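Taller | Noticias de la célula

La célula de dos brazos de Trornine vuelve a enchufar arneses

Después de casi 40 horas repartidas en muchos ratos sueltos, la célula de conexionado de Trornine está otra vez en marcha - y escribo esto con bastante alivio, porque en mayo llegué a pensar que acabaríamos metiendo los cables a mano hasta el otoño. Me habéis preguntado varios por el pasillo qué le pasaba, así que lo cuento todo junto y así no lo repito en cada café.

Para quien no la conozca: son dos brazos sobre la mesa blanca del fondo. Uno presenta el arnés y mete el conector en la placa, el otro se queda encima con el sensor y comprueba que ha entrado hasta donde tiene que entrar. Las placas son las de control del proyecto Kingi, las verdes con marco, que llegan de Stistow ya montadas y solo les falta el cableado. Llevábamos 739 placas conectadas cuando empezaron los fallos, y hasta ahí todo había ido tan suave que yo ya ni miraba el registro (mal hecho, lo sé).

Lo que veíamos era un error de fuerza en la inserción. El brazo llegaba, apretaba, notaba resistencia antes de tiempo y se retiraba. Al segundo intento a veces entraba y a veces no. Al principio pasaba un par de veces por turno, luego una de cada cinco, y cuando Bartosz Urbańczyk vino a decirme que llevaba toda la mañana dándole a reanudar, paramos.

Bartosz sospechaba del programa, yo de los conectores. Ninguno acertó del todo. Greer McIver se puso a repasar los puntos de recogida uno por uno, a velocidad reducida, y encontró que la pinza cogía el arnés demasiado lejos del conector. El cable colgaba, el conector cabeceaba y llegaba a la placa torcido un par de grados. Con los arneses del lote anterior daba igual, venían más rígidos. Los nuevos son más blandos (¡y mucho más agradables de manejar a mano, todo hay que decirlo!) y ahí se nos iba la puntería.

Además las yemas de los dedos estaban gastadas. Las habíamos cambiado por última vez a los 600 ciclos, y con ese desgaste el mazo se deslizaba un poco al cerrar. Un poco, pero sumado a lo otro bastaba. Las nuevas las pidió Greer a Cosus y tardaron más en pasar por recepción que en venir, pero esa es otra historia y ya me he quejado donde tocaba.

Con las yemas puestas estuvimos probando agarres con arneses de desecho, de los que tienen terminales de varios tipos mezclados. Se trataba de ver qué hacía el mazo colgando de los dedos cerrados, sin placa debajo ni nada que romper, y de ir corrigiendo la presión de cierre desde ahí.

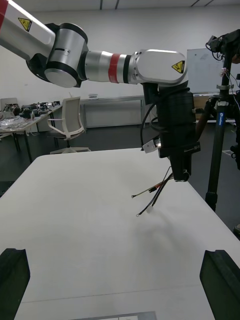 Qué hemos cambiado

Lo primero, el punto de agarre. Ahora la pinza cierra mucho más cerca del conector y entra en vertical, con una pausa cortísima antes de levantar para que el cable deje de balancearse. Parece una tontería y se come menos de un segundo por placa.

Lo segundo, la presión. La teníamos puesta a ojo desde la instalación, y cuando digo a ojo quiero decir que Fergus Lindsay la dejó en un valor redondo y todos lo heredamos como si viniera en las tablas de la ley. Fergus lo admite sin problema y hasta se ríe. La hemos bajado en el cierre inicial y subido justo antes de empujar, que es cuando de verdad hace falta.

Lo tercero nos llevó más tiempo: volver a enseñarle la placa al segundo brazo. Al mover el agarre del primero, la muñeca invadía la zona por la que el otro bajaba con el sensor, y en la simulación se rozaban. Greer rehízo la aproximación para que el del sensor venga desde el lado contrario y espere arriba mientras el conector entra. Lo ensayamos despacísimo, con la mano en el paro de emergencia, y luego un poco menos despacio, y luego otro poco.

También hemos repasado la sujeción de los cables que van por fuera de la muñeca. No estaban mal, pero en una de las posturas nuevas el bucle quedaba muy justo. Bartosz le dio algo más de holgura y volvió a fijarlo. Si alguien de vosotros toca esa brida, por favor, que mueva después el brazo a mano por todo el recorrido antes de rearmar. A mano y entero, que ya nos conocemos. 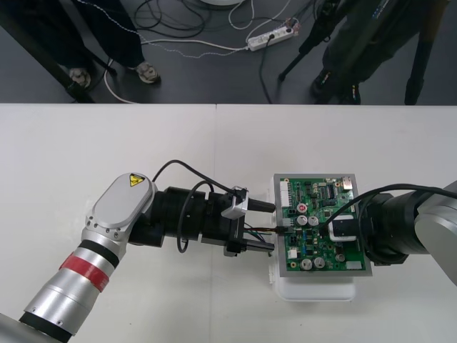

Los dos brazos sobre la placa, con el arnés ya en su conector.

La primera tanda seria la hicimos por la tarde, con la gente del otro turno asomándose a ver si aquello andaba. Hubo un fallo en las primeras placas, uno solo, y fue por un arnés que venía con el conector mordido, de modo que no se lo apunto a la máquina. A partir de ahí siguió y siguió, y yo me tomé el café caliente por primera vez en semanas.

Queda una cosa pendiente: la altura. La placa trabaja levantada sobre un soporte, y ese soporte tiene que estar siempre en el mismo sitio, porque el robot no busca, va donde se le ha dicho. Ahora mismo lo colocamos contra una referencia y comprobamos la posición al arrancar con una pasada lenta, los dedos abiertos y el brazo parado delante antes de empezar. Funciona, pero depende de que quien arranca no tenga prisa. Quiero unos topes fijos atornillados a la mesa y los quiero antes del verano, aunque para eso hay que taladrar y todavía estamos discutiendo dónde cae la junta de los tableros respecto a los tornillos.

Mientras tanto, la rutina de arranque es la que sigue: limpiar las yemas con un paño seco, asentar el soporte, asentar la placa, pasada lenta de comprobación y solo entonces modo automático. La hoja está pegada en el armario. Las yemas las miraremos cada 600 ciclos como antes, pero se cambian a los 1,000 sin discusión, estén como estén, y el contador ya avisa en pantalla.
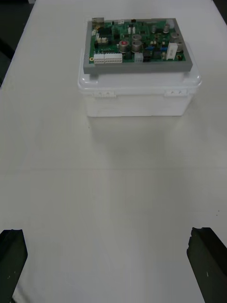
Fiona Imrie contesta que lo de los topes le parece bien, pero que preferiría una base con dos pasadores y nada de taladrar la mesa, porque en cuanto Kingi cambie el tamaño de placa habrá que hacer agujeros nuevos al lado de los viejos. Añade que la pasada lenta la dejaría puesta aunque haya topes, y que en su turno se va a hacer sí o sí.

Pues me ha convencido a medias. Lo de los pasadores es más caro, pero lo de los agujeros viejos me duele solo de pensarlo. Donnie Shearer ha quedado en dibujar las dos opciones y las pondremos en el tablón para que opine quien vaya a usarlas. Si tenéis manías con la colocación de la placa (sé de más de uno que las tiene), decídselas a él antes de que mande nada a mecanizar.

Y una petición para terminar: los arneses de desecho van a la caja de pruebas, con los demás. Nos quedan muy pocos y todavía quiero ensayar el agarre con el mazo corto.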